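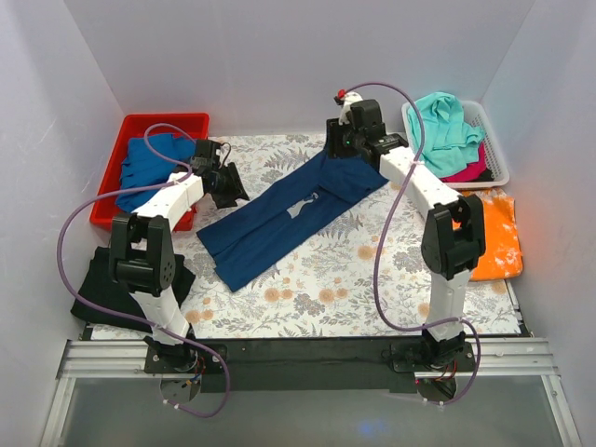

Flerkberg Anside 2
Estación bimanual de sobremesa para manipulación de textiles

La Anside 2 se suministra como puesto completo: dos brazos articulados con pinza, placas base, travesaño frontal, estructura de perfil de aluminio y electrónica de control. Está destinada a laboratorios y departamentos de ingeniería que trabajan con prendas, fundas y otros materiales deformables.

Los dos brazos son mecánicamente idénticos y se montan en el borde frontal de la mesa – el travesaño fija la distancia entre bases y evita recalibrar después de cada traslado. El cableado de las pinzas discurre por el exterior de los eslabones y puede sustituirse sin desmontar articulaciones.

Características
Número de brazos: 2
Carga útil por brazo: 300 g
Alcance por brazo: 700 mm
Masa del conjunto sin mesa: 37 kg
Accionamiento: servos en todas las articulaciones
Pinza: dos mordazas, intercambiables

Software
El paquete Galtano incluye control sincronizado de ambos brazos, registro de trayectorias y edición de secuencias. Las rutinas de plegado de pantalón y de camiseta se entregan como código fuente. La prenda debe colocarse extendida y con la cintura dentro del alcance de una de las pinzas.

Opciones
Módulo de cámara para pinza
Juego de mordazas para tejido fino
Panel frontal translúcido

Plazo y soporte
Los pedidos recibidos desde junio incluyen la revisión actual de las placas base. Consultas técnicas: Etelka Farkas. Presupuestos y repuestos: Bence Pintér.

Ficha actualizada el 6 de octubre de 2020.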